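Pulora revises small-parts storage rule

E-mail this article | Print this article

Pulora will require lidded boxes for small hardware at all 41 of its repair counters starting in July, replacing a rule that allowed open trays. The change follows an internal stock review that recorded 317 misfiled fasteners, most of them short machine screws stored next to a near-identical size.

Under the revised rule, boxes must have internal dividers and walls that can be seen through. Each compartment is limited to two part numbers, down from six. 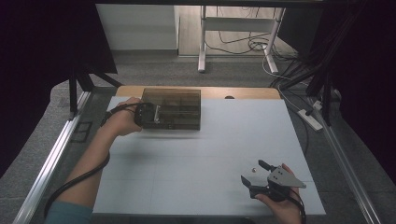

Labeling and stock checks

Labels will go on the lid and will show thread size and length, said Tzu-hsuan Lui, who manages parts supply. Counters will check stock twice a month.

Chih-ming Chow, a technician at the Kalletti counter, said the labels should list head type as well. Pulora said it would consider the request after the first two checks.

Print | E-mail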